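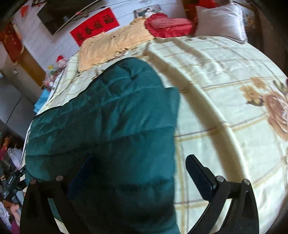 Our project was supposed to be about folding. By week three it was mostly about a gripper that wouldn't let go, so that's what most of this report covers.

Quick background – I was on the hardware side with Siyabonga, and Yolanda did the logging. We had the Kindine hand-held gripper and a puffer jacket, and the plan was to record 300 grabs, then do the same thing again on a flat shirt. We never got to the shirt.

The first sign of trouble came on a Monday. I squeezed the trigger, got a nice fat pinch of jacket, released it, and the fingers opened maybe halfway and stopped. I figured the spring was tired and just pulled the fabric free by hand (yes, I know). It was fine for the rest of the afternoon, so I didn't write it down. Big mistake! When Yolanda went back through the log she found 7 more grabs where the "open" reading never got all the way to zero, and I'd sat through every one of them thinking I was being clumsy.
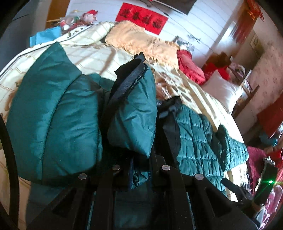
Pieter Venter thought we were blaming the wrong part. He told us to quit swapping springs and check the linkage with no load on it, then again with something thick between the fingers, and to keep our free hand well out of the way while we did it.

So we did that, and he was right. With nothing in the fingers it opened perfectly every time. With thick padding in there it stuck again and again, and when it finally let go it snapped open hard. That's the part that bugs me, looking back at how I'd been tugging the jacket out with my thumb right next to the joint. One of the pivots had been tightened too far when we put the thing together, and a big pinch pushed the arm sideways just enough to bind.

We backed the screw off, added a washer, and made 2 rules: nobody pulls fabric out by hand, and every odd release goes in the log even if it looks like user error. We finished with 595 log lines, more than we planned, but a lot of those are retests and I wouldn't train anything on them. The shirt is still on the list for February.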